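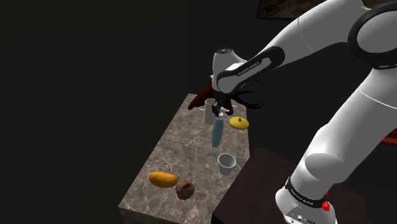

Candow opens tool and appliance library in Gendale

GENDALE, 19 June 2022: Residents of Gendale can now borrow household tools, sewing machines and small kitchen appliances from a lending library run by Candow, the town's reuse charity.

The library is in the former Benítez shoe shop on Jidar Street and opens with 306 items on its shelves. Most were given by local households during a collection in May. Each has been cleaned, tested and labelled before going on loan.

Membership costs £4 a month, and members may keep an item for up to a week. Drills, sanders, carpet cleaners and wallpaper steamers can be reserved online. Larger items, such as ladders and the cement mixer, must be booked at the counter – proof of address is needed the first time.

"People asked us for this at every repair morning we held last year," a Candow spokesperson said. "They had a shelf to put up or a hedge to cut and didn't want to buy something they would use once. We had a shop standing empty and a store full of good tools."

Candow expects to have 400 members by the end of its first year. The charity has set aside 40 free memberships for people on low incomes, and forms for these are available from the shop and from Gendale Library.

Donations are still welcome. The charity is short of hedge trimmers, pasting tables and jam pans, but cannot take petrol mowers, gas heaters or anything without a plug.

Anyone wishing to join or donate should call at the Jidar Street shop during opening hours.

ENDS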